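Lasumow pool table brush and rail kit: two months in

4 min read

I'll say straight off that I never used to brush our table. We bought it second-hand when we moved to Doltstead, shoved it in the back room and played on it until the cloth went grey with chalk. Then in April a friend's shot rolled off so badly that even I had to admit something was up, so I ordered the Lasumow kit.

You get two brushes — a long one for the bed and a skinny one for under the cushions — plus a cloth and a little bag that I lost almost at once. The long brush is lovely. Soft bristles, a good chunky handle, and it doesn't shed! My old Floslow one left hairs all over the place and I spent more time picking those up than playing.

The rail brush I'm less keen on. It gets right into the gap, but the handle is so short that I scrape my knuckles every time, and the end cap came loose after 10 days (a blob of glue sorted it). If you've got big hands I'd look at the Gouveia one, though it does cost more. 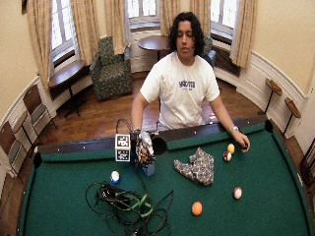
As for how it plays now, slow shots hold their line much better and the balls stay cleaner too. I brush from one end to the other, always the same way, then wipe the wood with the cloth. It's a quick job once you're in the habit — I do it while the kettle's on.

Would I buy it again? Yes, for the long brush alone. I just wish they sold it on its own.

242 shares · 4 comments

Related posts
Which chalk makes the least mess?
Re-tipping a cue at the kitchen table
Gouveia cue rack review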